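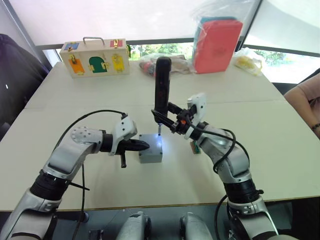

Kagiso Nel's view is that most water gets into an outdoor enclosure through the cable entries, and that people who blame the lid seal have usually not taken the glands out to look. He put this to the group before we had finished signing in at Pemix, and it set the order of the morning. We had planned to start with casting. We started with glands.

The Pemix works is at the far end of the Pikport estate, past the tile warehouse. It makes and finishes enclosures for outdoor electrical work: moulded junction boxes for light duty and cast metal boxes for pump stations, wharves and quarries. The visit ran from 8 in the morning until early afternoon and was open to members of the maintenance group and their apprentices. Safety boots were required. Two people were lent a pair at the gate.

Cable entries

The bench session covered three kinds of entry: a plain threaded hole, a knockout with a grommet, and a cast boss drilled to order. Nel's argument held up well for the first two. A gland that is one size too large for its cable can be tightened until it feels right in the hand and still leave a path along the sheath. Flat cable in a round seal is worse. Pemix keeps a drawer of returned glands, and the usual fault is a seal squeezed out to one side.

The works prefers bottom entry wherever the site allows it. Where cable must come in from the top, they ask for a drip loop outside the box and a drain fitting at the lowest point. The drain is left off more often than it should be, in my experience, generally by whoever is trying to finish before the rain.

Lid seals

Lids came second. A cast rim is machined after casting and again checked after painting, as paint build-up at the corners can hold the lid off its seat. We were shown foamed-in-place gaskets and cut sheet gaskets on otherwise similar lids. The foamed type has no joint to leak. It can't be replaced in the field, however, and a damaged one means a new lid. Sheet gaskets can be cut by anyone with a sharp knife and the old one as a pattern.

Screw order matters more than final torque on the larger sizes. Opposite corners first, part way, then the full setting on a second pass. The apprentices were given a lid to close in the wrong order and then a feeler gauge, and they found the gap quickly enough.
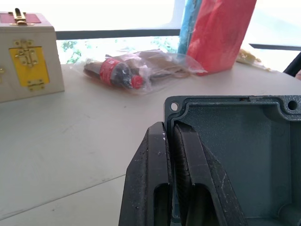

Gintarė Stankevičius

Paint and corrosion took up the rest of the visit. Cast boxes are blasted, washed, primed and coated in one building, and the time between blasting and priming is kept short in humid weather. The line foreman writes the start time in chalk on each rack. I would have liked to see the records for a full summer, but they were not available on the day.

The salt fog cabinet is run for up to 4000 hours on new coatings. Panels are scribed through to bare metal first, and the width of the creep from the scribe is measured at the end. Sharp edges fail earliest, and for that reason the outside corners of the newer castings have a larger radius. Drilled holes are the other weak spot. Anyone adding an entry on site should touch up the bare edge before fitting the gland - a small pot of the matching coating can be ordered, though it has a short shelf life once opened.

Condensation was raised over lunch. A box that is perfectly sealed at midday still holds the air it was closed with, and a cold night will bring the water out of that air. Pemix sells a breather plug for this. Several of us have used them with mixed results in dusty places, where the membrane clogs within a season. The works suggested mounting the plug on the side face under a small hood. I have not tried it.

Points to follow up

The group asked for a gland sizing chart that lists flat cable separately. Pemix has agreed to send a draft.

Nel wants to run his own comparison of top and bottom entries on the wharf at Pikport through the wet months, and needs a few old boxes of matching size. Contact him directly if you have any, lids included.

Parking is limited. Visitors on the next tour should use the gravel area opposite the weighbridge and walk in by the marked path.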